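Vormachen statt programmieren – Notizen zum Vortrag
Harish Bisht, Prulbridge

Folie 1: Einstieg
Kurz vorstellen, dann direkt zur Frage: Wer von euch hat schon einmal einen Roboterarm mit der Hand geführt? Handzeichen abwarten. Projektname Nunditz nennen, Details kommen später.

Folie 2: Zwei Wege
Führen von Hand: Man fasst den Arm an und bewegt ihn, die Gelenke zeichnen mit. Für einen Arm gut, bei zwei Armen fehlen einem die Hände.
Fernsteuerung: Der Bediener bewegt zwei kleine Steuerarme, die großen folgen. Er spürt dabei wenig vom Kontakt und muss viel über die Augen machen. Hier Pause für Zwischenfragen.

Folie 3: Aufgabe Buch
Beide Arme halten zusammen ein aufgeschlagenes Taschenbuch über dem Bett, jeder Greifer an einer Seite. Auf den rechten Arm hinweisen: Über dem Greifer sitzt eine kleine Kamera. Ein Taschenbuch ist schwierig, weil die Seiten nachgeben. Zieht ein Arm stärker als der andere, verkantet es. Wer fernsteuert, muss beide Hände gleich schnell führen, das braucht Übung.

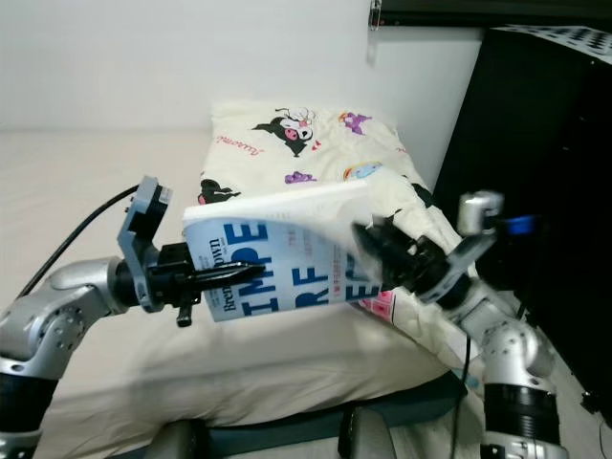 Folie 4: Was wir aufgezeichnet haben
Seit Februar 1.403 Durchgänge, davon 46 mit dem Buch. Acht Bediener. Gelenkwinkel, Greiferöffnung und Kamerabilder laufen mit gemeinsamem Zeitstempel. Wenn jemand nach dem Format fragt: auf die Pause verweisen, das dauert sonst zu lange.

Folie 5: Was schiefging
Bediener halten mitten in der Bewegung an und überlegen. Das Modell lernt diese Pausen mit. Wir schneiden lange Stillstände heraus, kurze bleiben drin – beim Umgreifen sind sie nötig.
Zweiter Punkt: Jeder greift anders. In Perken haben wir deshalb vorher abgesprochen, wo angefasst wird. Fekete hat das offen gelassen. Beide Datensätze getrennt halten, nicht mischen.

Folie 6: Nächste Schritte
Mehr Bücher, auch gebundene. Danach Wäsche. Anschließend Fragen, Mikrofon herumgeben.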